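Otwood Community Help > Home & Workspace > Storage and tidying

Clothes hanging along the wall in a shared workroom -- how do I keep them nice?

Asked Wed 11 April

Hello everyone! We have the use of a big old room with a brick wall on one side and tall windows down the other, and we love it dearly, but there is no closet. Coats and spare clothes hang in a row past the lockers, and things get piled on the floor under them. By June we'd like it looking respectable. Would you cover the clothes, move them, or buy a proper wardrobe? The Midero one I liked was 1679, and that's a lot for us.

2 answers

Answer 1 (accepted)
Oh, I feel for you, we went through the same thing at Grirura! Please don't spend the money yet. Start with the pile, since that's what makes the whole wall look messy. Pull everything out, put it in two heaps (stays, goes home), and give what stays a low bin with a lid. Then look at the hanging clothes -- anything that hasn't been worn all winter can go in a garment bag. I'd keep the blinds down on sunny afternoons too, as black fabric fades faster than you'd think.

Answer 2
get the Sepp wardrobe, 2990 but it lasts

Added by the asker
Thank you both, that is so kind. 2990 is nearly double what I was already wincing at, so bins it is! I'm adding the room.

Ceiling and brick first, then the window side with the lockers and clothes.
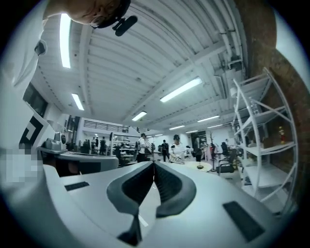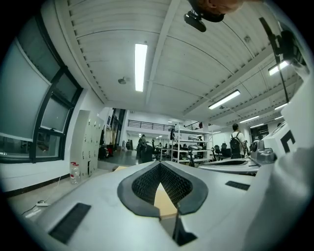
I'll measure under the clothes before I buy any bins, and I want to check that the lids can come off without moving every coat. If anybody has a favorite garment bag that doesn't smell like a shower curtain, do tell me.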